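Storage tips for a small emergency pantry, from someone who doubts most of them

Posted 20 August 2022

I've been putting food and water by for long enough to have thrown out a good deal of it, and most of what I threw out was stored exactly the way some list told me to store it. So take these the same way. Try one on a small scale before you do the whole shelf.

Rice and beans in buckets

The standard advice is a food-grade bucket, a liner bag, oxygen absorbers and a lid you need a mallet for. Fine if you have a basement and eat rice by the pound every week. I don't. Once a big bucket is open, the clock starts on all of it, and the humidity in our kitchen in summer does the rest. I went to quart jars with tight lids and I lose much less. Yes, it takes more shelf. Yes, glass breaks. Put the jars low down and put a strip of wood across the front of the shelf.

Brown rice doesn't belong in long storage at all, whatever the bag says. The oil in it goes off. Smell it before you cook it.

Bay leaves

People swear by a bay leaf in the flour. I have had weevils walk over the bay leaf. Freeze new flour for 3 days, let it come back to room temperature still sealed so it doesn't sweat, and then put it in the jar. If you want to add the bay leaf after that, go ahead.

Water

Store-bought jugs with the thin walls will leak sooner or later, and they'll do it onto the cardboard box of something you wanted. Don't stack them. I keep mine in a plastic tote in the hall closet, one layer deep. Kerubo Langat wrote in to say she uses old soda bottles, washed and filled from the tap, and has never had one split. I've switched over half of mine and would agree so far. Milk jugs are no good for this however well you rinse them.

Don't keep water next to gasoline, paint or bug spray, even sealed. Plastic lets smells through.

Labels

Masking tape and a marker. I paid for a set of Gruneck pantry labels that were supposed to survive damp, and by February half of them were on the floor. The tape was still on. Write the date you packed it, big, on the front. A date on the lid is useless when the jars are two deep and above your head.

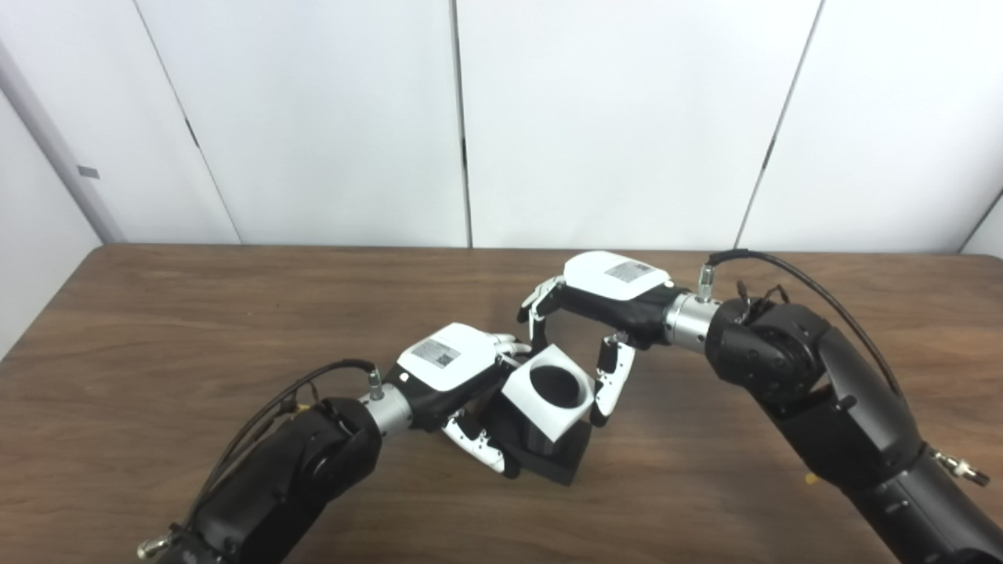
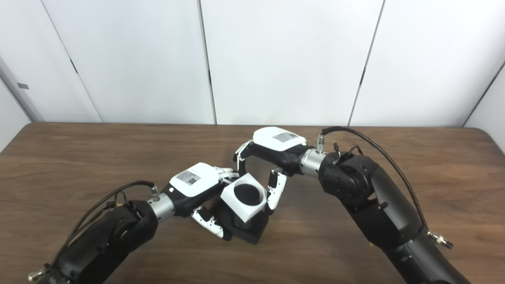

Both: two black robot arms over a brown wooden tabletop.

Rotating stock

Every prepping book says "first in, first out," and every pantry I've looked into has the new cans in front. The sloped can racks do work, but they want one size of can, and the day the store changes its tomatoes you have a rack that jams. A Follwood rack I bought used is now holding spray bottles in the garage.

What works for me is duller. New cans go in on the left, we eat from the right, and when there's a gap I slide the row down. My husband gets this wrong maybe one time in five and it still comes out all right.

Calorie counts on kits

Read the small print on any "30-day" bucket. One I looked at this spring came to 1,296 calories a day if you divided it out, and a fair share of that was drink mix. For an adult who is hauling water or shoveling snow that's a diet. Add up what your own family eats on a plain day and work from that number. It takes one evening with a pencil.

Candles

I don't like them as a main light and I don't care how many hours the package promises. A headlamp for each person, with the batteries kept out of it until needed, does more. If you do keep candles, stand them in a wide pan of sand and keep them away from curtains. Check the headlamps twice a year - I do ours when the clocks change.

Can openers

Have 2. The cheap kind with the thin gears will chew up a lid and quit. Mine is an old Bruvitz with steel handles that came out of a box of odds and ends - ugly thing, opens everything. Try yours on a big can before you trust it, the number 10 size, as plenty of them skip on the rim.

Vinegar for everything

No. It will take scale off a kettle and cut the smell in a jar that held pickles. It won't make a doubtful can safe, and it isn't what you want for treating water. If a can is bulging, leaking or spurts when you open it, throw it out and don't taste it to be sure.

Yamila Benítez asked about dried eggs. I've only tried one brand, scrambled, and would rather go without. In pancakes you can't tell. I'd buy the smallest can they sell and start there.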